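The pads come first

The technician who keeps the block-sorting arm running at Tondar has a desk four steps from it, and a drawer he describes as "mostly pads". He has looked after the cell for 14 months. Before that he serviced commercial dishwashers, and he maintains the dishwashers were better documented.

The job sounds like something from a kindergarten. Foam cubes with letters and numbers on them go on a white table, the arm picks them up and puts them somewhere else, and people at desks study the results. It is known in the office as Skiltotness, a name that came with the project paperwork and has never been explained to him. "I asked once. I got a slide deck."

His Monday begins at the fingers. He wipes the pads with a damp cloth, lets them dry, then closes the gripper on a strip of paper and tugs. If the paper slides out, the pads get changed. "People want it to be the software. They'd love it to be the software. It's a bit of rubber with foam dust on it."

Foam, he says, is a miserable thing to grip. It squashes, it sheds, and it clings to its neighbours. Two cubes side by side are worse than ten spread out, as one finger needs a gap to get down into and the cubes are under no obligation to leave one. When a fingertip lands on top of a cube, the cube tips, leans on whatever is next to it, and the arm has a new problem of its own making. He keeps a log of these. The current entry is number 412, and he reckons a good third of them say "leaner".
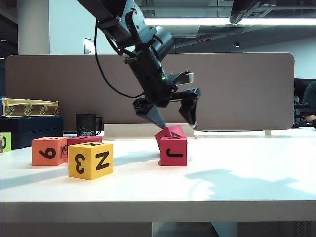
Cables, and the colour of the light

Ask what wears out and he goes straight to the cable. It has to hang in a loop big enough for the wrist to turn, and small enough that it doesn't sweep the table like a tail. He got it wrong 3 times. The first loop was too tight and pulled a connector out at full reach. The second knocked over a mug of tea. He declines to discuss the third.

After any change to the cable he runs the arm through its whole range at a crawl, one hand on the stop button. Then he checks the camera bracket for play and redoes the calibration, even if all he did was breathe on a bolt. The routine takes most of an hour, and he has been told it could be shorter. "It could. Then I'd be doing it twice."

He has views on the green light too. Visitors see green and assume all is well. "Green means it's got power and no complaints. It hasn't got many ways to complain."

The spare arm is on order from Deák. In the meantime he has asked for a second drawer.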